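4. Construction and Setup in the Shared Workshop

4.1 Workspace and constraints

The arm was built and tested in the Kiltach shared workshop, which is open to members in the evenings and offers a woodworking area, two electronics benches and a small storage room. The project was assigned no permanent space. All equipment therefore had to be carried from storage, set up, used and returned within a single evening session. This condition shaped most of the design decisions reported in this section, including the weight of the base, the choice of connectors and the order in which the system is started.

The complete build took 12 sessions between October and December. Sessions normally began at 6:30 p.m. and ended when the building closed. Two members were present at each session, one of whom was responsible for the emergency stop whenever the motors were powered.

4.2 Mechanical assembly

The arm has six joints and a parallel gripper. The structural parts were printed by members on the workshop's own machines, and the motors and bearings were bought as a kit from Nasberg. The shoulder bracket supplied with the kit flexed under load and was replaced with a thicker part drawn by Getsemaní Huerta. The replacement added 13 grams to the moving mass and removed the visible sag at full reach.

The base is held to the table with two clamps. Bolting was considered and rejected, as the tables are used by other groups. Clamp position was found to matter more than clamp force. When both clamps were placed behind the shoulder axis, the base rocked during fast returns to the home pose. Moving one clamp forward corrected the fault.

The wrist carries a small camera facing the working area. Its mount was printed in one piece with the gripper housing so that the position of the camera relative to the fingers would be the same each time the arm was set up.

4.3 Power and cabling

Power is supplied by a bench unit through a fused distribution board. Motor power and signal lines were run separately along the arm and tied at each link, with slack left at the elbow and wrist. An early version used a single shared loom. It was abandoned after the loom caught on the elbow cover twice in one evening and pulled a signal connector out of its socket.

Loose cable on the table proved to be a larger problem than cable on the arm. Over 700 recorded motions were reviewed at the end of the build, and nine had been stopped by hand because the gripper came too close to a cable within its reach. The workshop has since adopted a simple rule: any cable in the working area is either routed behind the base or treated as an object that the arm is expected to deal with.

The second case is of interest in its own right. A coiled cable has no fixed shape, its strands cross and hide one another, and its glossy surface produces highlights that shift as the wrist moves. Figure 3 shows a black cable as seen by the wrist camera.
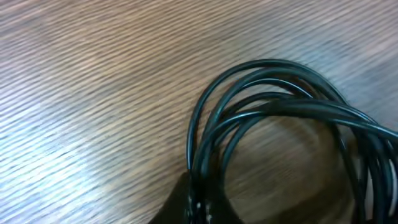

Uriel Gallegos
Workshop Lead, Kiltach

Figure 3. Coiled black cable on a wooden tabletop, wrist camera view. The coil extends past the right and lower borders. Motion blur is present, and glare lightens the wood at the lower left.

Two difficulties can be read from the figure. First, the loops lie close together along the top of the coil and cross in its middle, so that a grasp aimed at one strand may close on several. Second, the coil is only partly in view, and a grasp point chosen from this position alone would ignore the part that lies outside it. The control program was changed to pause the wrist before each image used for planning and to take a second image from a higher position.

4.4 Startup procedure

Startup follows a written checklist kept with the arm. The clamps are checked by hand, the emergency stop is tested with the motors off, and the joints are then homed one at a time from the base outward. Nayeli Cisneros timed the procedure during the final sessions and recorded a typical duration of nine minutes from storage room to first motion. Homing accounts for most of this time. Absolute encoders would shorten it but were outside the budget of the present build.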